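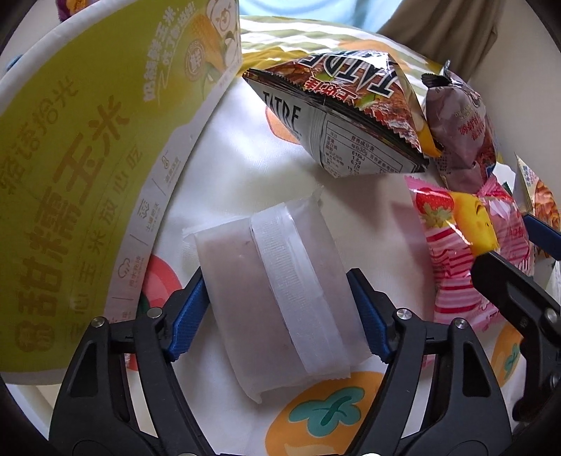
The Dralix wouldn't start. Bríd tried it again, foot flat, nothing. A click. Then the dash lit up like a fairground and went dark.

"Leave it a minute," said So-ying from the back.

"I've left it a minute."

Ten past six, Sunday, the ferry at eight. Hill road in front of them, all bends, gravel down the middle. She'd bought the thing for hills. Big tyres, roof bars, a button with a mountain on it. 121 thousand on the clock and the man in Trimallow swore it was mostly motorway.

Áine got out and kicked a wheel. Came back in.

"Did that help?"

"Helped me."

Rain coming over the ridge now. Bríd opened the bonnet and looked in, the way her father used to look in, hands on hips. Battery. Pipes. Something with a yellow cap. One of the leads on the battery was sitting crooked and she pushed at it with her thumb. It moved. It shoudn't move, should it?

"Anyone got a spanner?"

Nobody had a spanner. Áine had a nail file and So-ying had a hair bobble, the thick kind. Bríd wound the bobble round the clamp, twice, three times, pulled it till her fingers went white. Got back in, soaked to the elbows.

Click. Click. Then the engine, rough, coughing, the whole car shaking like a wet dog.

"Go," said Áine. "Go go go."

She pressed the mountain button. A light came on, green. No idea what it did. First gear, up over the gravel, back end sliding a bit and then biting.

33 miles to the boat. Wipers on full. So-ying holding her loose hair out of her eyes with one hand and the door handle wiht the other.

"Don't stall it," she said.

"I'm not going to stall it."

The first bend came up, steeper than she remembered.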